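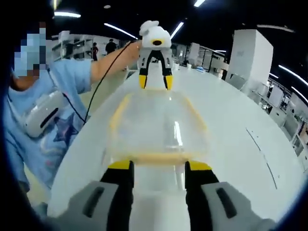
Two hand-held grippers over a clear container on the test table. Both carry yellow finger tips.

Clear plastic is a poor subject for a camera. The wall of the container passes most of the light from behind, the front throws a hard highlight, and the edges come and go as the viewpoint moves. It is also a common thing to find on a kitchen counter, and for that reason it sits near the top of the object list in our comparison of finger pads for hand-held grippers.

The comparison covers two pad sets, one from Gikance and one from Flendeo. Both fit the same finger blank and are held by the same pair of screws, so a change of pads takes a few minutes and leaves the camera mount untouched. The makers differ on what a pad should do. Gikance molds a soft, flat face that spreads under load. Flendeo uses a firmer compound with a shallow crown, and the contact patch stays small until the operator squeezes hard.

Each pad set went through 25 lifts per object, with three operators taking turns. A lift counted if the object left the table, stayed up for the length of a slow turn of the wrist, and came back down without being dropped. Tipping an object over before closing on it was logged separately. Objects were presented upright first and then on their side.

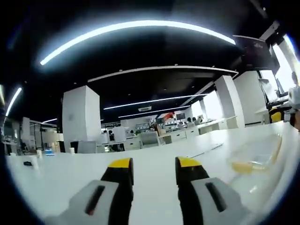 Reston, 29 Jan 2022

The upright lifts gave little to choose between. On a container with a rounded body, both pads found the widest part and held it. The Gikance set needed less squeeze, and the operators reported less strain in the hand by the end of a session. The Flendeo set closed with a more definite stop, and two of the three operators preferred it on that count.

On its side, a clear container is a different job. The fingers have to come down on either side of a curved wall that rolls at the first uneven touch. Here the crowned Flendeo pad did worse than expected. With a small contact patch, any error in height turns into a sideways push, and the container moves off along the table. The flat Gikance pad tolerated a larger error. Of the 25 side lifts, Gikance completed 20 with no second attempt. Flendeo needed a second attempt often enough that we stopped the series, checked the screws, and ran it again with the same result.

A glossy table makes this worse. The low friction lets a light object slide before the second finger arrives, and overhead strip lighting puts long reflections exactly where the tracking software looks for features. We kept the table as it was. Most users will not be working on matte black cloth, and results from a cloth-covered bench say little about a counter or a desk.

Tracking held up better than the lighting suggested. The wide lens takes in a great deal of the room, and pillars, shelving and ceiling fixtures gave the software enough fixed structure to work with. Trouble came when an operator brought the gripper low and tilted it forward. The table then fills much of the view, and position error grew until the tool was raised again. The Karagiannis controller software, used for all logging, flags these stretches in its replay window. The flag can be set too tight – at the default value it marked whole sessions as suspect – and we recommend loosening it before the first run.

Pad color deserves a note. Yellow tips are easy to pick out against a black finger and a white table, and this helps when the opening width is read from the image. Container parts with a yellow tint confused the width reading on several lifts. Masking the area between the fingers cured it, at the cost of a little setup time.

Wear was light on both sets. The Gikance face picked up a shine near the leading edge, and cleaning with alcohol brought back most of the grip. The Flendeo pads showed no change we could measure. A longer wear test is planned for May, with metal and cardboard added to the list.

For work that is mostly upright and repetitive, either set will serve, and the firmer stop of the Flendeo may suit operators who tend to overgrip. For mixed objects in mixed positions we would fit the Gikance pads and keep a spare pair with the tool.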